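Ó Dálaigh Residents' Services
The annual household clear-out opens on 28th April. This thread sets out the arrangements for all tenants at Bodard Court and Manix House. Please read it before bringing anything down. 1/8

Ó Dálaigh Residents' Services
The collection point is the ground-floor meeting room at Manix House, open from 2 p.m. The side entrance on the parking lot will be unlocked. The front lobby must be kept clear at all times. 2/8

Ó Dálaigh Residents' Services
Each household may bring up to four bags or boxes. Furniture is not included. Tenants with large items should request a curbside pickup through the office in the usual way. 3/8

Ó Dálaigh Residents' Services
We accept small household goods, kitchenware, desk supplies, books, and clean clothing. Items go to the Ziten Reuse Shop, which has taken our donations at every clear-out so far. Electrical goods are accepted only with their cords attached. 4/8
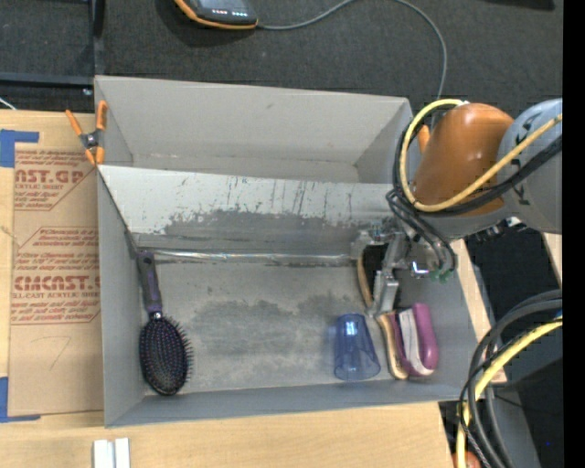 Small household items, including a hairbrush and a blue cup.

Ó Dálaigh Residents' Services
We cannot accept paint, batteries, medicines, car seats, or opened food. Last November several cans of paint were left outside the side entrance overnight, and the cost of removal was charged to the shared maintenance account. Tenants are asked not to leave anything outside the room -- bagged or otherwise -- after closing. 5/8

Ó Dálaigh Residents' Services
Storage lockers in the Bodard Court basement will be inspected in the same week. Any locker without a current unit number on the door will be treated as unassigned. Labels are available at the office at no charge. 6/8

Ó Dálaigh Residents' Services
Tenants who need help carrying items downstairs should call the office by noon on the day before. Please give your unit number and say whether the elevator on your side of the building is working. 7/8

Ó Dálaigh Residents' Services
Correction to the printed notice: the room closes at 6 p.m., and the earlier time shown on the lobby posters should be disregarded. New posters are going up at both buildings. 8/8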